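4.2 Zweiarmiges Umordnen auf engem Raum

Besonders gespannt waren wir auf die Aufgaben, bei denen sich beide Arme denselben Arbeitsbereich teilen. Der Datensatz Pliltis umfasst 1.954 Demonstrationen mit 12 Objekten, darunter viele dunkle Teile, deren Konturen sich auf Kamerabildern nur schwach voneinander abheben. Genau hier spielt unser Verfahren seine Stärke aus!

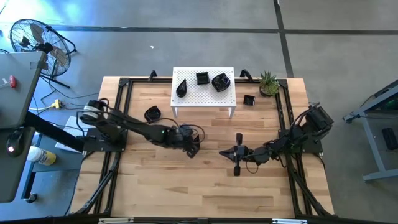 Arbeitsgruppe Bimanuelle Manipulation, Institut für Robotik, Hochschule Brerkow

Abb. 3: Arbeitsplatz mit zwei Armen. Die Greifer befinden sich dicht nebeneinander über der Tischmitte; auf dem weißen gelochten Gestell liegen drei schwarze Objekte, davor ein gebogenes schwarzes Teil auf der Tischplatte.

Stellungen wie in Abb. 3 führten beim Basisverfahren häufig zum Abbruch, weil beide Arme aufeinander warteten. Mit der gemeinsamen Vorhersage der Greiferbahnen über 9 Zeitschritte sank die Zahl solcher Blockaden deutlich, und zwar ohne zusätzliche Kollisionsprüfung zur Laufzeit. Dass sich der Effekt auch bei Objekten zeigt, die im Training fehlten, hat uns selbst überrascht und sehr gefreut (siehe Abschnitt 4.3).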